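Search jobs
Keyword or location
Home Openings About Puvia Apply Contact

Bench Assistant, Packing and Small Parts (part-time)

Puvia is hiring two part-time bench assistants for the small parts room at our Otard Street building. The job is table work. You set out flat strips, cards and sleeves, line them up, check them for bends and marks, and put them away in the right tray at the end of the shift.

Most of the stock is light and thin. The white strips are the item you will handle most. They come to us in flat packs and have to be laid out one at a time on a clear table, turned the right way around, and returned to the pack in the order on the sheet. It is slow work and we would like it done slowly. Strips with a crease or a nick go in the reject tray, even if the damage is small. 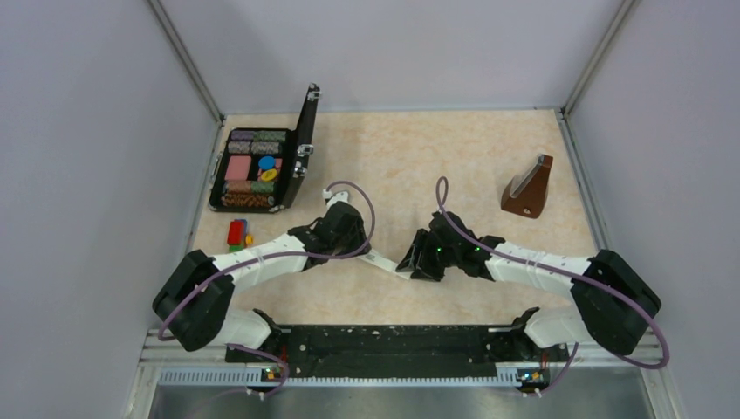 A white strip on one of the work tables.

Tables are wiped down before each layout. Nothing else stays on the surface while strips are out – no drinks, phones or loose tape. Finished packs go on the shelf by the door with the Nava sheet on top. If you find a pack with no sheet, leave it where it is and tell the shift lead.

Hours are 12 a week, in afternoon shifts, with a start on a Monday in February. Shifts can be swapped with the other assistant if the lead knows the day before. We pay every second Friday. Training is paid and takes place in the same room.

You will need:
- steady hands and good close-up eyesight, with or without glasses
- to be comfortable standing or sitting at a table for most of a shift
- enough English to read a packing sheet and write a short note on it

Packing or print finishing experience is useful. We have also hired people from sewing, framing and library work, and people with no background in any of it. Nothing you lift will be heavy. The room is on the ground floor and there is a bus stop on the Irham Road side of the building.

To apply, send a resume or a few lines about your last job through the Apply page, and put reference 421 in the subject. Tell us which afternoons you can't work. We will ask you in for a short visit and a trial layout, paid at the normal rate.

Filed under: Part-Time / Warehouse & Packing / Entry Level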